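Jastholm Cubby Unit, gray-beige
Item 2656
Sold by Politis Home Storage

I've been selling storage for a long while now, and this is the one I keep sending people to when they write in and say "I just need somewhere to put things." The Jastholm is an open cubby unit with a flat top, no doors, no drawers, no handles to come loose. You put stuff in it, you see it, you take it out again. I love that!

The color gets the most questions, so let me try. It's a gray with some beige in it, warmer than the sample chip on our old website made it look. Next to a cream wall it looks gray, and next to a white wall it looks beige (sorry, I know that's annoying if you're trying to match something). If you're fussy about color, ask me for a swatch and I'll put one in the mail.

I'm a big believer in using the top as a real shelf. A big clear bin up there is my favorite setup – you can tell what's in it from across the room, more or less, and when it's time to clean you lift one thing down instead of fifteen. Packaged stuff, bottles, all the odds and ends that never stack nicely, in they go. 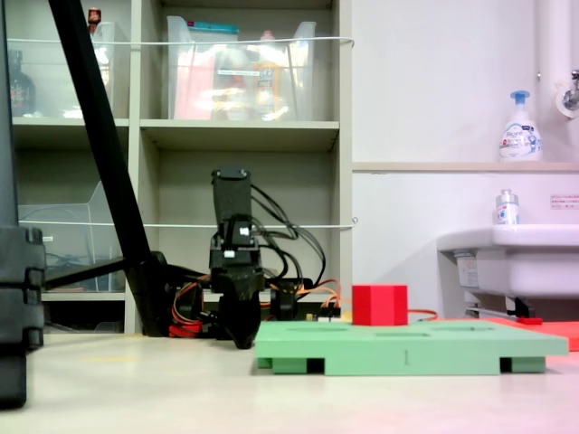

For the cubbies themselves I'd hold off buying baskets until you've lived with it for a week or two. I bought a full set for mine on day one and ended up giving half of them to my sister. Board games, cookbooks and the big mixing bowls all went in fine on their own, and I got more room out of it that way.

Putting it together took me around 20 minutes with the screwdriver in the box, and I stopped for coffee in the middle. Lay the side panel down on a blanket or a rug first so you don't scuff it. Leave every screw a little loose until the whole thing is standing, then go back and tighten them. And please use the wall strap, even if you don't have kids. It's two screws.

Cleaning is a damp cloth and then a dry one. Skip the scrubby sponges, they leave dull patches.

We have the unit in our Pikamport store if you'd like to come and poke at it first. Ask for Onyekachi Onuoha, he put the floor model together and he'll be straight with you about whether it'll fit up your stairs. The next delivery comes in November, and if we're out before then I can put your name on the list.

Goes well with:
Zultex clear bin, large, item 3312
Zultex bin lid, item 700

Bins and lids are sold separately. The wall strap and screwdriver come with the unit.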